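Findach Hand Kit

Handheld gripper for recording manipulation examples. Sold as a pair or, if you are only half convinced, as a single.

Our customers' robots are usually quite good at picking up a block. They have picked up the block in the morning and they have picked up the block after lunch. Then somebody asks about laundry, and the room goes quiet.

The Hand Kit is for the part that comes next, when you need a lot of examples of a person doing the job properly, through the same kind of jaws the robot will be stuck with. You squeeze the grip, the jaws close, and the unit records the view over the jaws, how far open they are and where the tool is in the room. No arm, no cage and no safety briefing. You can carry it up the stairs to someone's apartment, which is where the sweaters live.

What comes in the case

One gripper unit with two parallel jaws and ribbed pads, fitted. A spare set of pads, because you will wear the first set out and blame us. A wrist strap that almost everybody removes and then asks to buy again. Charging cable, calibration card, and a printed guide that Hélder Azevedo rewrote after watching a customer hold the thing upside down for most of a morning. Weight with battery is printed on the case, so there is no arguing about baggage.

The pads

Soft goods are where most pads give up. A smooth pad slides off knitwear, and an aggressive one chews it. Ours are ribbed, with the grooves molded in, and they are meant to pinch a fold and let go of it again without taking a souvenir. We tested 6 rib patterns before settling on this one. The other patterns are in a drawer in Plornport and are not for sale, so please stop writing in.

Swapping them needs the small key in the lid of the case. Line up the tab, push until it clicks, run the calibration card again. People skip the card. Their data then says the jaws are closed when they are open, and a policy trained on that has some very odd opinions about grabbing.

Working with knitwear

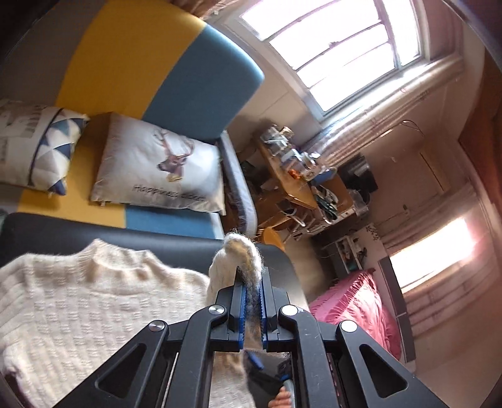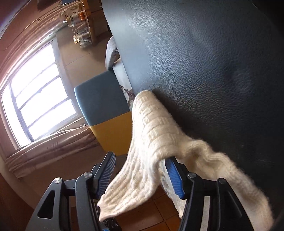

Cream knit, blue pads, dark upholstery.

We suggest starting any clothing task with one garment, one surface and one instruction. "Tidy the sweater" is not an instruction. "Pick up the hem and bring it to the collar" is. Two operators given the first will produce two tasks, and you will find out in November, after training.

Let the operator be ordinary. The temptation is to move slowly and gracefully, like someone defusing a sleeve. Slow demonstrations teach slow robots. Fold it the way you would if you were late, minus the swearing (the microphone is on by default; see the guide).

Keep the missed grasps. Our Pranovby software has a button to mark an attempt as failed and a separate one to throw it away, and we put them far apart on purpose. A dropped collar followed by a second try is worth having. Thirty seconds of the operator hunting for a phone can go.

Change the place once the task is stable. Moving the same garment to another chair, another room or another time of day does more for you than a longer session where you began. Windows are fine. Exposure is automatic, and your robot will have to meet the sun eventually.

How many examples

For a single fold on a single type of garment, we tell people to plan on 200 clean attempts and see what the policy does. One lab sent us a working sleeve tuck trained on 153, and we were happy for them, and would like you not to count on it. If results are poor, look at the recordings before you collect more. Half the support calls we get are solved by someone finally watching their own footage.

Storage and export

Episodes save to the unit and copy over by cable or the Kauppinen dock, which also charges the battery and holds 2 units. Export is one folder per episode: video, jaw width, tool pose, and a text file with whatever your operator typed in the notes field. We have read some of those notes while helping with support tickets. Consider a naming rule.

Known limitations

Position tracking gets unhappy close up against a large blank surface. If the view is nothing but upholstery for a while, back off a little and let it find the room again. Long fibers from fuzzy yarns build up in the pad grooves — an old toothbrush clears them. The unit is not waterproof, and wet laundry counts as water.

Ordering

Units ship from Plornport. Orders placed before 18/12/2024 go out with the older gray case, which is identical except that it closes properly. Schools and university labs should ask for the classroom price before paying the other one. Spare pads, docks and wrist straps are listed under accessories.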